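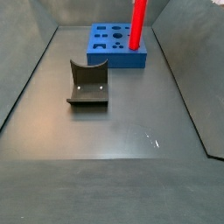
Red one last. Always the red one last, that was Dad's rule and nobody had thought to change it after.

Seul-gi had the kettle going and her coat still on. Six o'clock, the van coming at quarter past, and the whole back room at Tretham still to pack. Boxes everywhere. Tape stuck to her sleeve. And Jerome just standing there looking at the blue board like it owed him money.

"Are you doing it or not?"

"I'm doing it."

"You're looking at it."

"That's part of doing it."

He'd been four the first time, or so Mum always said. Sat on the lino with the shapes in his lap and Dad over him saying turn it, mate, turn it, don't push. You never push. If it's right it goes. Jerome had pushed anyway. Jammed it in crooked, and Dad had to work it out with a butter knife, swearing in a whisper so the neighbours wouldnt hear.

Funny what you keep. The house in Vavstead sold, the good table gone to Hefin Samuel for next to nothing, and this still in the cupboard. A kid's thing. Blue block, holes in the top, dark little holes. Round ones, skinny ones, one wide one like a bow tie that they used to fight over. 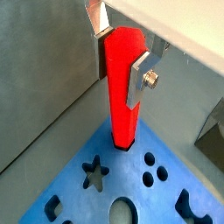 Just above the board.

"Straight down," Seul-gi said.

"It is straight."

"It's leaning."

"You're leaning."

She laughed, first time all day, and then had to put her cup down on a box marked LINEN - BOTH because her hand had gone wobbly. Both of who? Mum's writing. Mum and Dad, probably. Or Mum and whoever was going to help her carry it.

Sixty dollars, the bloke at the market had offered for the lot. Toys, records, the lamp with the bad cord. Sixty! Jerome had said he'd think about it and then hadn't. That was three weeks back, and now the lease was up and there was a van on its way from Schwerdtfeger's, and you couldn't think about things any more, you could only put them in the box or not put them in the box.

"Do you want it?" he said. Not looking up.

"Do you?"

"I asked first."

"I've got no room, Jerome. You've seen my place."

"It's this big."

"I know how big it is."

Outside a car door. Not the van. Somebody's dog. Down the hall the phone rang twice and quit, and they both waited for it to start again, which it didn't.

She thought of the hospital, Dad's hands on top of the blanket. How they kept turning over. Palm up, palm down, slow, like he was trying to find which way round a thing went. She hadn't told Jerome about that. Would she? In the van, maybe. Or October, when they went to do the ashes. Plenty of time for it in the car, four hours each way and him never letting anyone pick the music.

"You have it half the year," she said. "I'll have it the other half."

"Like a divorce."

"Like a divorce. Yeah."

He breathed out through his nose. That was a yes, with Jerome, you learned to hear it.

"Turn it a bit," she said.

"I know."

"Don't push."

"Seul, I *know*."
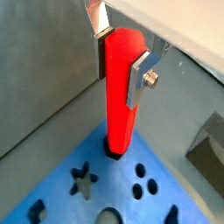 Turn it, mate.

Lights came across the ceiling then, big ones, and the beeping of somthing backing up the drive. Neither of them moved. The driver leaned on his horn, one short go and then a longer one, and she yelled out the window that they were coming, they were coming, give us a minute.

Filed under: Short Reads / Family

Comments (3)

Dong-geon Yang
The LINEN - BOTH box got me. We found one like it when we cleared Nan's.

S. Gouveia
Wanted to know if it went in! But I suppose you're not going to tell us.

maple_and_rust
"You never push" is my father to a T. Small typo near the end by the way, somthing.

More recent stories
The Jadari Ferry
Forty Winks at Schwerdtfeger's
What Hefin Did With the Table
Rain, Then Vavstead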